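News > Company Updates > Direct Sales

MANNESS OPENS ITS NEW PARTNER PROGRAM TO HOME-BASED SELLERS IN WILLBY AND BEDDOE

Manness, the direct sales company behind the Kekia line of skin and bath products, is opening its new partner program this November, and we are thrilled to finally share the details! The program starts with sellers in Willby and Beddoe, the two towns where Kekia has had its most loyal following from the very beginning.

Sellers have been asking for a simpler way to get paid, and the new plan has 4 levels in place of the old point tables. Each level has its own commission rate, printed on one page, and the rate applies to every order a seller places from the first day they reach it. Points already earned under the old tables will be turned into account credit before the switch, so everyone starts even and with something in the bank.

"I sold Kekia out of my own kitchen before I ever worked in this office, and I remember sitting up past midnight trying to figure out what my check was going to be," said Kuldeep Pant, head of partner programs at Manness. "I wanted a plan you could explain to your sister over the phone. I read this one to mine, and she got it the first time – and then she asked if she could sign up!"

A trial of the program ran over the summer with 111 sellers. Their comments led to several changes, including a longer return window for customers and a smaller minimum order. The trial group also asked for payments twice a month, and we were happy to say yes.

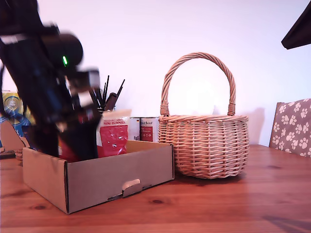

What New Partners Receive

Everyone who joins gets a starter set with full-size Kekia products, order forms and a printed guide to the plan. There is no yearly renewal fee, and partners who decide the business is not for them can send back unopened products for a refund of the purchase price, less shipping.

Partners earn on what they and their customers buy. There is no payment for simply signing someone up, and no one has to buy a monthly package to keep their level. Earnings depend on sales, and Manness does not promise any set income. The full plan is free to read before joining, and we really do hope people read it (it's short!).

Training and Support

New partners can join live training calls at 7 p.m. for their first 3 weeks. The calls cover placing orders, keeping simple records for tax time and talking with customers in a friendly way, with plenty of time left over for questions. Recordings will be posted in the partner area for anyone who misses a call or wants to hear one again. 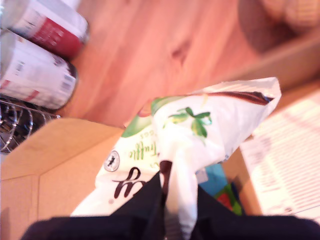
White bag with a green leaf print and the word "truffle."

Current partners will find their new level in their online account when the program opens. Those who would like a printed copy of the plan can ask for one when they place their next order.

Press questions may be sent to the Manness partner office in Willby, attention Kuldeep Pant.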